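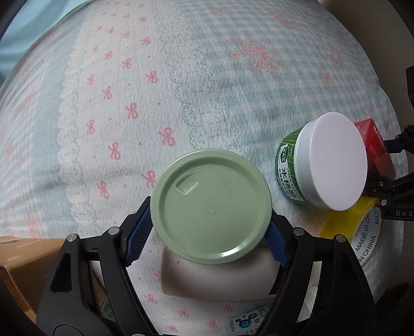
It was easier to buy a new box than to find the lid to the old one, according to a resident of Skundness Hall, and the same complaint reached us in different words throughout the project. The resident had joined the reusable container program in its opening week and had stopped using it before the end of the month. The remark is placed at the front of this report because it changed what we set out to study.

Reusable Takeout Containers at Tallthorpe College: Use, Return and Loss
Report of the Student Project Group, Environmental Studies
Submitted 2025-08-11

Background

Tallthorpe College serves meals at two sites, the main dining hall at Gidthorpe and the smaller cafe on the ground floor of Skundness Hall. Until last year both sites supplied takeout meals in single-use boxes. The Shezi program replaced these at Gidthorpe with lidded plastic containers, lent against a deposit of $3 and returned to a drop-off shelf near the exit. Skundness joined the program in April.

The college purchased 1590 containers for the two sites. Our original question was whether that stock was large enough to meet demand at lunch, when the line at Gidthorpe is longest. Staff at both sites advised us that the stock of bases had never run short. Lids were another matter. On several days the counter had clean bases on the rack and no lids to close them, and meals went out in single-use boxes kept in reserve.

Method

The group used three sources of information. The first was the loan record kept at the register, which shows when a container is issued and when a deposit is refunded. The record does not separate lids from bases. The second was a paper survey, handed out at both sites and returned by 200 students. The third was a set of short conversations with dining staff, held after the lunch service so as not to interfere with their work.

We had also planned to observe the drop-off shelf directly. This was given up after the first session. The shelf at Gidthorpe stands beside a narrow doorway, and people who noticed that they were being watched tended to behave very carefully. We did not believe that the results would be of use.

The survey was given only to people who were already at a dining site. It therefore missed students who had stopped eating there, and it probably understates dissatisfaction with the program. The wording of the question on deposits was also poor. Several respondents took it to ask whether they could afford the deposit, when the intention was to ask whether they expected to get it back.

Findings

Most respondents supported the program and preferred the containers to the former boxes, chiefly because they did not leak. Support was strongest among students who live close to Gidthorpe and pass the drop-off shelf on the way to class. Students at Skundness were more likely to report keeping containers in their rooms for a week or longer.

The return rule was not well understood. Under the written terms, a deposit is refunded only when the base and the lid are returned together. In practice, staff refunded the deposit on a base alone when the line was long. Staff at Gidthorpe described this as a courtesy that had become a habit. At Skundness the written rule was applied more strictly, and some students carried their bases to Gidthorpe for that reason.

Lids were lost in a number of ways. Respondents mentioned shared kitchens, office refrigerators and the bottoms of backpacks. A smaller group had kept lids on purpose, to cover bowls in the microwave. Others had put them in the recycling bins at Skundness, having assumed that the lid was disposable and only the base was to be returned. The posters at both sites may have encouraged this, as they show a base with no lid.

Washing created a further difficulty. Lids are light, and in the Gidthorpe dishwasher they turn over and collect water unless they are held in a covered rack. There was one such rack at the time of our visits. Lids were often washed last, so that bases were ready well before them. Part of the shortage at lunch was therefore a delay – the lids were in the building but not yet dry.

Discussion

The group expected to recommend a larger purchase of containers. The findings do not support this. Additional sets would add bases that are not needed, and the lids would be lost or delayed as before.

There was some disagreement within the group over the deposit. Some members favored a higher amount. Others noted that the present sum already discourages students who buy takeout only now and then, and that a higher deposit would have little effect while bases are accepted alone. The second view is reflected below, though it was not shared by everyone.

Recommendations

1. That both sites apply the same return rule, and that the rule be printed on the register receipt.
2. That the posters be replaced with a version showing base and lid together.
3. That a second covered rack be obtained for Gidthorpe, and that lids be washed along with the first load of bases after lunch.
4. That the college ask the supplier whether lids can be ordered separately.
5. That a drop-off shelf be placed on an upper floor of Skundness Hall for a trial period of 2 months.

The survey form and the tables drawn from the loan record are held by the department office and may be consulted on request. Staff at Gidthorpe have asked to receive a copy of the report before the start of the fall term.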